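3.2 Shelf order and the putting away of plates

The second part of the study concerns the open rack, which in the households of our sample stands on the table or on the kitchen bench and receives the crockery after washing. Of the 106 households that returned the diary, 16 had no rack of this type and were left out of this part. The remaining diaries gave 3,050 entries, of which 933 concern plates only. Cups and mugs are treated in Section 3.3.

We followed Ogola and Yadav in separating two habits. In the first, plates of the same colour are kept in one pile and the pile is moved as a whole. In the second, each plate has its own place on the board, and the person looks for a free place before putting the next one down – we call this placing side by side. The two habits are not exclusive, and several participants changed from one to the other during June.

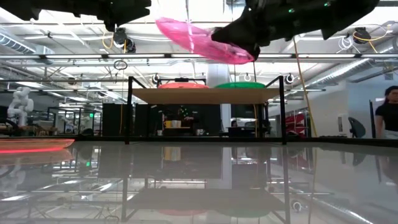 Figure 2. Coloured plates and the black metal rack with its wooden board. A red plate and a green plate rest side by side on the board; a pink plate is held tilted above them.

Placing side by side was more common when the board was narrow and when the plates had strong colours. Participants wrote that a coloured plate is easier to find again, and that they did not like to cover it with another one. One diary entry, dated 9/23/21, says only: "Green goes on the right, it always did." We do not take such remarks as a rule of the household, but they were frequent enough that Aryee coded them separately.

The height of the rack had a smaller effect than we had expected. It is discussed together with the Terkwood interviews in Section 4.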